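Boxing up the cables

If you've followed along since December you know the cable situation in our room had gotten silly. Every drawer, every shelf, the backs of a few chairs. So on 28 March 2022 I cleared off the green table, found a cardboard box and started sorting — one box, one kind of cable, lid shut, next. Kenta Kuroda lent me his label tape and Noboru Kudo promised to carry things down to the Stilton storeroom when I was finished (he did, two days later, but he did!).

Click through for the pictures. 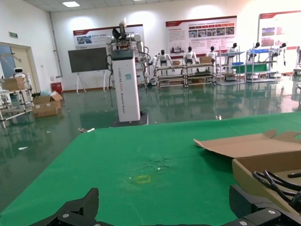
Box open on the green table, flap folded right back. More cardboard waiting on the floor by the red bin.

I like a box with the flaps still on for this job. You can fold one out of your way while you load and then you've got a proper lid at the end, and it stacks. Keegan Gilchrist is a plastic tub man and we've gone back and forth on it for weeks. He has 56 tubs at his place in Estness, all the same size, and I'll admit they look great on a shelf. Mine were free, though.

The other thing I changed this time was coiling everything before it goes near the box. Last year I just stuffed them in and it took Noboru Shimada most of a lunch break to pull out one power lead — he still brings it up.

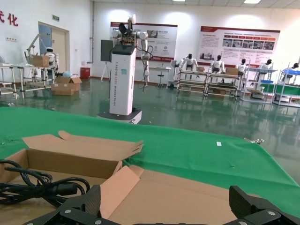
How do you keep a long cable from springing open in storage?
Coil it in big easy loops, following the bend it already wants to take, and put one hook-and-loop strap around the whole bundle. Wrapping it tight around your hand puts a twist in it, and then it fights you every time. For anything over 5 meters I use two straps, one on each side of the coil.

Next up is the drawer of adapters, which I've been avoiding. If anybody wants spare straps, I bought a pack of 100 and there are plenty left. Leave me a note on the Noguchi page and I'll put a few in an envelope for you.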